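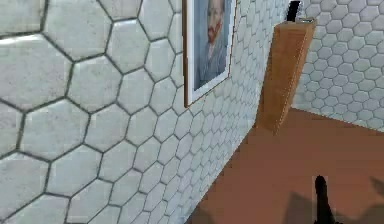 Three weeks into the Kandelgate trial and I still haven't decided if I'm keeping it. The pitch is that you practice your pick-and-place routines in their simulator, then load them onto the real arm. The basic license is $495. The arm is another $2830, and guess which one Tsutomu Kudo in sales kept bringing up.

The rooms look nice, I'll give them that. Somebody spent a lot of time on hexagonal tile and hung a Van Gogh-style portrait on it. I would have traded all of it for a gripper model with believable friction. Mine closes on a block as if both were made of soap.

They advertise 3000 ready-made rooms. I went through 20 on Monday night and kept getting the same few with new wall finishes. Shirley Bramwell has the Mondal package and says hers is uglier but the contact settings are all exposed. Kandelgate hides them under a slider marked "Realism," no units.

I've emailed to ask what the slider changes. The reply was a link to the brochure. My trial runs to the end of the month.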